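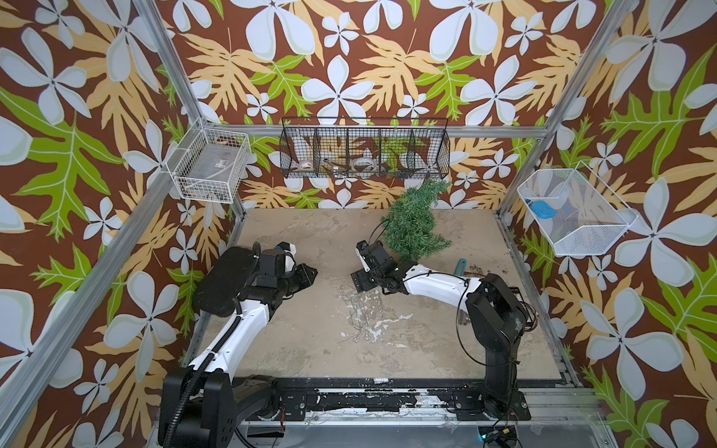 Nadja Moser

Ticket 824
Location: Sasenstead Shared Workshop, Bay 6
Equipment: two-arm cell, enclosed
Opened: May 6, 2023
Status: Resolved, monitoring
Priority: Normal

Summary of the problem

The right arm of the cell stops during the handover routine and reports a lost connection on the gripper joint. The left arm continues to hold its position. The fault clears after a power cycle and returns within a few minutes of operation. Members who have booked the bay are asked to read this ticket before running the routine.

Conditions under which the fault occurs

The fault appears when both grippers are brought toward the center of the board and held open, facing each other. It has not been recorded with the right arm folded back over its base. It has not been recorded on the left arm in any position. Playback speed makes no difference. The same fault was reported by two members on separate bookings, both using the standard handover file stored on the bay computer.

Configuration

Both arms are fixed to the black rail at the front of the enclosure. Control software is Skalon, installed from the workshop's shared drive. The right arm was rebuilt in Bay 6 from an Imhof parts kit, and its gripper cable was replaced at that time. The cable on the left arm is original and runs inside the corrugated conduit along the upper link. The right arm has no conduit. Its cables are thin and run in open loops from the base along the white link.

Log

Entry 1. Fault reproduced on the third run of the handover file. Skalon reported the gripper joint as missing. All other joints on the right arm answered normally. Power cycled, fault cleared.

Entry 2. Power supply checked at the base of the right arm. Voltage was steady at rest and during motion. The supply was exchanged with the one from the left arm. The fault stayed with the right arm. Supplies returned to their original positions.

Entry 3. Joint addresses read out and compared with the build sheet. No duplicates found. No change made.

Entry 4. Right arm moved by hand, with torque off, while the connection was watched on the bay computer. The connection dropped each time the wrist was turned toward the left arm and the cable at the gripper was drawn tight. Pressing the connector into its socket restored it.

Entry 5. Connector removed and inspected. One crimped terminal had backed out of its housing. The terminal was cut off, a new one was crimped, and the housing was reseated. The cable was given additional slack between the wrist and the gripper.

Entry 6. Clearance checked. The cable from the right gripper arcs up alongside the artificial pine branch at the back of the board. With the extra slack, it touched the needles in one part of the routine. The branch was moved back by the width of a hand and the routine was repeated without contact.

Entry 7. Handover file run 86 times in succession. No fault reported.

Cause

Loose terminal in the gripper connector on the right arm, made worse by a cable cut too short during the rebuild.

Instructions to members

Do not pull the gripper cable on the right arm to take up slack. Tools and tape are to be returned to the wall baskets before the arms are powered. If the fault returns, stop the routine, leave the arm where it is, and add an entry to this ticket giving the joint name shown in Skalon.

Outstanding

A longer cable with a strain relief has been requested from Uvholm. Fitting is planned for July, and Bay 6 will be unavailable for one evening while the work is done. The build sheet is to be corrected to show the new cable length. This ticket will remain open for monitoring until the replacement has been fitted.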